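作業ノート 3月 給湯コーナーの電子レンジ

朝からGatuvmontの部屋の片付け。午前は棚の中身を出して拭いただけで終わってしまい、レンジに取りかかったのは昼を食べてから。Mideaのクリーム色のやつで、うちの研究室ではみんな樹脂粘土を温めるより弁当を温める回数のほうがずっと多い(笑)。

困るのは表示が中国語なこと。新しく来た人が毎回どれを押すのか聞いてくるので、今日こそ日本語の早見表を作ろうと思って、パネルとにらめっこしていた。秒と分は漢字でそのまま読めるから、10秒、1分、5分のところは訳さなくていいかな。マイナスとプラスのバーも見ればわかる。問題はその他のボタンで、字が小さくて老眼にはつらい!

ついでにガラスの回転皿も洗い物リストに追加。前に皿を戻すとき真ん中をずらして置いて、ガタガタ鳴らした犯人は私です。次からちゃんと手で一回まわして確かめること。
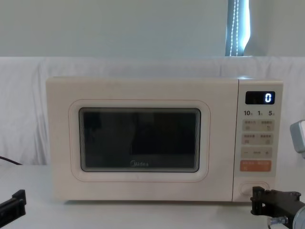
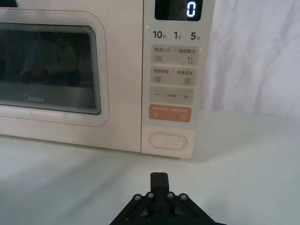
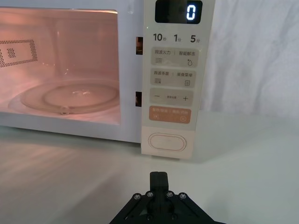
どれも表示は0。

早見表の下書きをノート共有に上げたら、夕方にFlorin Nistorから返事が来た。ボタンの訳を全部並べるより、みんなが使うのは温めだけなんだから、それだけ大きく書いて貼ったらどうか、とのこと。それと、紙をテープで直に貼ると熱と湯気ですぐ端がめくれるから、レンジ本体はやめて横の壁にしてほしい、前の部屋で一度それをやって糊の跡を取るのに50分かかった、と書いてあった。50分は盛っている気もするけど、壁に貼る案は採用。

早見表はA5の横で作り直し。文字は大きく、紙はWullisの厚手が11枚残っているのでそれを使う。ラミネートは機械がHevixに貸し出し中だから、戻ってきてから。

残り:庫内の拭き掃除、レンジの裏のほこり、棚のラベル貼り。スポンジが切れそうなので次の買い出しで頼む。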